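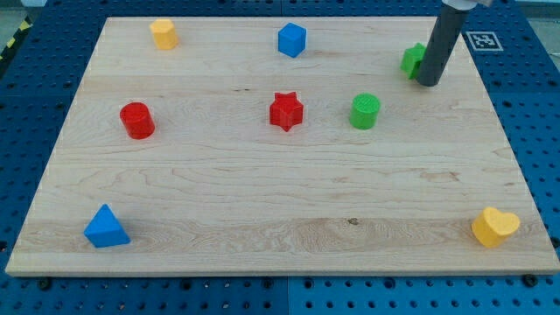
Thread on how I set up and look after the tabletop cell at our Drutstead shop, mostly for the two people who asked about repeatability after my last post. The cell is one small arm over a work surface, and nearly all of its trouble comes from the tool, the surface and the tag. Colored blocks on a light maple board are the daily check. The arm has its long gray tube tool down beside the green block at the back right, low over the wood. If the tool is off by a little, that is the pose where I see it first, with the block right next to the tube.

2/ Surface first. The base is blue perforated panel, joined from several pieces. The seams matter. Two panels that meet with a step between them will rock anything laid across the joint, and the board goes across a joint. I run a straightedge over every seam before the board goes down. If it catches a fingernail, I shim the low side from underneath.

3/ Shims are brass sheet. I used folded paper for the first two months and it compressed. The cell drifted down a bit each week and I spent a long evening blaming the arm.

4/ The screws at the front of the board are snug, no more. Wood moves with the humidity in the shop. In February the air is dry and the board shrinks across its width. In summer it swells. Clamp it hard in winter and it will bow in June, and a bowed board gives you a good touch-off at the edges and a bad one in the middle. I loosen and reset at the change of season.

5/ Silviu Zamfir asked why not aluminum plate. We have one. It glares under the overhead lights and the camera loses the edges of the lighter blocks. Bead blasting would fix that and may happen. The maple stays until then. It also forgives a tool crash much better than the plate does, and so does the tool.

6/ The tag. It is a square black-and-white fiducial flat on the blue panel, just past the back right corner of the board. It is on the panel on purpose. When I had it on the board, every reset of the board moved the reference too, and the error cancelled itself out in the software while the real positions wandered.

7/ Tag care: dry microfiber, wipe outward from the middle, no solvent. Alcohol lifted the black on one of the old printed ones and left a gray corner. Detection still passed. The pose estimate was jumping between two tilts and it took Zamfira Costache plotting the raw values to catch it. Replace the tag when the corners go soft. They cost nothing.

8/ Tool mount. Four cap screws, tightened crosswise in two passes. First pass until the faces touch, second pass with the torque driver. I put a paint stripe across each head and onto the flange. A broken stripe is faster to spot than any measurement.

9/ Clean both mating faces before you put the tool back on. One wood fiber between them is enough. With a tube this long, a tiny angle at the mount becomes a lot of sideways error at the tip. Nearly every "the arm is out of calibration" call I have taken on this cell was dirt on the flange.

10/ Tip calibration after every tool removal. I use a pointed pin fixed in the panel and bring the tip to it from four wrist orientations, then let the controller solve. I reject the result if the residual is above my limit and do it over. Averaging a bad set with a good set gives you a slightly less bad set.

11/ Then the block check. The pieces stand in the same places every time: yellow hexagon, blue cube and green block at the back, red cylinder, red star and green cylinder across the middle, blue triangle and yellow heart toward the front. Wide gaps between them, so the tube can come down beside any one without going near its neighbor.

12/ The program goes to a hover point next to each piece and stops. I check clearance with a feeler gauge, arm paused, pendant in hand. I write the reading down even when it is fine. Especially the green block at the back, where the tool blocks my view from the front and I have to walk around.

13/ Log as of 16 June 2022: 1426 hours on the arm, 641 of them since the wrist belt was changed. Belt tension check is every 600 hours on our schedule, so that one came due and got done this week. Tension was a little low. Reset, rechecked after an hour of slow moves, no change.

14/ Belt procedure, short version. Power off and locked. Wrist supported, or the tool will drop when you back off the tensioner. Cover off, vacuum the dust, no compressed air. Look at the tooth edges under a bright lamp. Some black powder is normal. Strings are not. Tension, turn the joint by hand through its full travel, tension again. Cover on.

15/ After the belt, the joint zero has to be checked. I skip straight to the witness marks. If they line up, run the tip calibration and the block check. If they do not, rehome that joint and do the lot from the start. Mine lined up.

16/ Colin Cheetham at Lungu wrote to say they rehome after every belt job no matter what the marks say. Reasonable on their machine. Their marks are scribed by hand and a good deal wider than ours.

17/ Cabling. The bundle runs up the arm with a service loop at the wrist. Too short and it pulls at full rotation, too long and it drags over the work. I set it by taking the joint to both ends of travel and looking for the bundle going tight. Hook-and-loop ties only. Zip ties cut the jacket at the bend and the fault is intermittent, the worst kind.

18/ Floor and edges. The yellow-and-black tape at the edge of the cell gets replaced when it starts to peel. A loose end sticks to shoes, and then there is a strip of it on the bench. Guard switch is tested at the start of each shift by opening it with the arm in slow mode.

19/ Program backup. Controller image to the shop server before any mechanical work and again after. File name is the hour meter reading plus a word for the job. The last known good before the current motion settings is 1352-flange. If the arm does something odd I load that first and run the block check, before touching a wrench.

20/ Question from Domnica Dinu: how often do the blocks themselves get checked? Calipers, once a month. The printed ones pick up a burr on the bottom edge and then they sit tilted. Scrape with a blade held flat, measure again, reprint if it is undersized. The star goes first, always at the points.

21/ Open item: the hover point at the yellow heart reads tighter than the others by the same amount each morning and comes right after the warm-up routine. I suspect grease in the shoulder. Next step is a longer warm-up with readings every five minutes. I will post the numbers in this thread when I have them.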